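Dorano Kitchen Cell -- Fault Review Meeting

Minutes of the meeting held on April 18, 2023, Gromico site, upstairs meeting room

Present: Ornella Morelli (chair), Gaetano Lombardi, Samuele Tedesco, Erick Shemweta
Apologies: Thomas Sanna
Minutes taken by: Samuele Tedesco

1. Minutes of the last meeting

Agreed, with one correction. Under item 4 the spare finger set was recorded as ordered. It had been quoted for but not ordered. Gaetano has now placed the order with Carbone.

2. What happened

Erick went through the log. The arm was on run 612, the board-moving task, when the gripper lost its hold during a lift. The board dropped at one end and hit the worktop. The controller did not register a lost grip and carried on to the put-down position with the fingers closed on nothing. Erick pressed the stop button. By his reading of the log there were 11 seconds between the drop and the stop.

No injury. Erick was standing outside the taped line. Small chip to one corner of the board, which has been taken out of use and replaced. No damage found to the worktop.

Ornella asked whether anyone else was in the room. Erick said Thomas had been there earlier but had left before the run started.

3. Cause

Gaetano has had the gripper on the bench. Two findings so far:

The fixing screw on one finger was below the torque given in the Sillik manual. It had not come out, but the finger could be rocked by hand. The maintenance sheet shows the fingers were last checked in January. The check is meant to be done every 2,000 cycles and Gaetano thinks this one was missed when the counter was reset after the software update.

The grip-loss alarm is set by finger position only. With a thin object the closed position and the holding position are very close together, so the alarm did not trip. Samuele repeated this on the bench with a strip of card and got no alarm on any try.

Erick does not think the loose finger alone explains the drop. The approach speed had been raised to 37 per cent the day before, and the arm was still settling when the fingers closed. Gaetano disagreed and said the same speed had been used on the cup task without trouble. Left open until the slow-speed trials are done.

4. Missed stop

Ornella said the drop itself worried her less than the arm carrying on afterwards. A person reaching in to pick up the board would have been in its path. She asked that the rule be written down again plainly: nobody crosses the tape until the arm is stopped and the light is red, whatever has fallen.

Samuele asked if the light curtain could be brought forward. Gaetano said it could, but the bracket fouls the end of the worktop and would need remaking. He will get a price.

5. Board task, wrist camera

The finger on the marble side is grey and easy to pick out against the stone. The housing above it is dark and the bolt heads show up as pale circles. Erick would like a paint mark across each screw and on to the housing, so that a turned screw can be spotted from the camera without taking the gripper off. Gaetano agreed to try it. Samuele said blur on the moving shots may hide a thin mark -- to be checked with the arm at rest first.

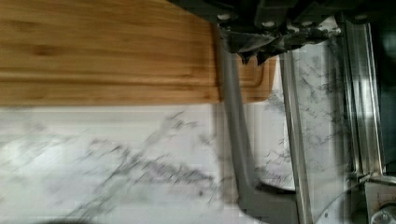
6. Running until the next meeting

Board task to stay suspended. Cup and cloth tasks may go on at the old speed with two people in the room, one of them at the stop button. Erick asked for the second person to be named on the run sheet, and this was agreed.

7. Actions

Gaetano -- refit fingers to the manual torque, sign the sheet, add paint marks.
Gaetano -- price for new light curtain bracket.
Samuele -- add motor current to the grip-loss alarm and test with thin objects.
Samuele -- restore the cycle counter from the old logs.
Erick -- slow-speed trials on the bench, results to all.
Ornella -- reissue the tape rule and get signatures, Thomas included.

8. Any other business

The first aid box in the cell room is short of plasters. Ornella to restock.

Erick asked for the room key to be kept in the cabinet and not in the desk drawer. Agreed.

Next meeting to be called once the slow-speed trials are finished.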